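Birkcombe Hall - Furniture Meeting, June
Present: Quang Cao (chair) and 4 others
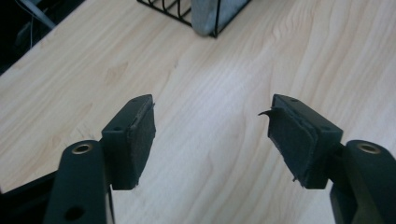
1. Tables. The pale tops are to be kept. The Sembiring quote for new ones was £896 and was turned down. Quang will ask Illik for a price on two spare tops in the same light colour.

2. Cleaning. Damp cloth only, no spray polish - agreed by all.

3. Hire. Nillora want the main room from 2 pm and will put the tables back themselves.

4. Money. £226 left in the furniture fund. Over half is held for chairs.

Next meeting in September, same room.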